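# How I Teach a Robot to Do Things (With My Own Hands!)

Hi! My name is Bronisława, but the kids who visit our workshop in Larnlow call me Bronia, so you can too. My job sounds made up. I teach robots. I don't stand at a blackboard and give them homework, though. Mostly I move my arms a lot and drink too much tea.

Let me tell you how it works.

## Robots don't know what "put it away" means

Think about the last time somebody asked you to put a pencil in a box. Easy, right? You looked, you reached, you grabbed, you let go. You didn't even stop talking while you did it.

Now pretend you have never picked up anything in your whole life. How hard should you squeeze? Where is the pencil, exactly? What if it rolls? A robot starts out like that. It has strong motors and good cameras and absolutely no idea what to do with them.

One way to fix that is to write instructions for every tiny move. People do this in car factories, where each part always sits in the same spot. But a desk at home is a mess! (Mine is, anyway.) The pencil is never in the same place twice, so you'd be writing instructions until you were very old.

So we do something else. We show the robot.

## Way number one: holding its hand

When my dad taught me to hit a tennis ball, he stood behind me and moved my arm. You can do the same thing with some robots. You switch the arm into a soft, floppy mode, take hold of it, and push it gently through the job. Down to the block, close the fingers, up, over, open the fingers. The robot's joints have little sensors in them that remember every bend.

I love this way. It feels a bit like dancing with a very heavy lamp.

It has one problem. My own big arms get in front of the robot's cameras, and then the robot learns from pictures full of my elbows. Not so helpful!

## Way number two: driving it from far away

The second way is called teleoperation. "Tele" means far, like in telephone. I sit a little distance away and hold a set of controls, and the robot copies me. If I turn my wrist, its wrist turns. If I pinch, it pinches. I watch what its cameras see on a screen, and I have to do the whole task using only that view.
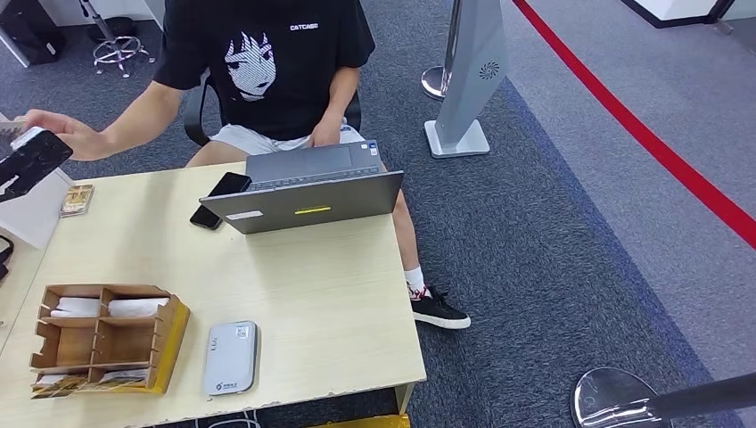
The funny part is how clumsy you feel at first. Everybody does. My friend Lech can juggle, and on his first try he knocked a paper cup off the table before he'd even touched the thing he was reaching for. You can't feel anything with your fingertips, you see, so you have to go slowly and use your eyes. Is the gripper really around the cup, or is it just in front of it? I move a tiny bit to the side and check.

Flat things are the worst. Cards, phones, coins, anything that lies low on a desk. There's no good edge to grab! Try it yourself: put on thick oven mitts and pick up one playing card from a table. See what I mean?

## Again, again, again

One showing isn't enough. If I only ever show the robot a cup on the left, it'll think cups live on the left. So I move the cup. I turn it around. I put a book beside it. For one small task I'll do more than 200 showings, and if the task is tricky, like folding a cloth, I might go up to 300.

Every showing gets saved, both what the cameras saw and how the arm moved. Then a computer looks through all of them and hunts for patterns. After that we let the robot try by itself, and I sit on my hands so I don't grab the controls.

Last August we tried a sorting job. The robot missed the first two blocks completely and closed its fingers on air, very politely. Then it got the third one and Lech yelled so loudly that Sławomir came running from upstairs.

## Try it at home

You'll need a friend, a scarf, a cup and a spoon.

1. Tie the scarf over your friend's eyes. Your friend is the robot.
2. Put the cup and spoon on the table.
3. Tell the robot how to put the spoon in the cup, using only words. No touching!
4. Now do it again, but this time guide your friend's hand.

Which one was faster? Swap places, move the cup somewhere new, and see if the robot can still find it.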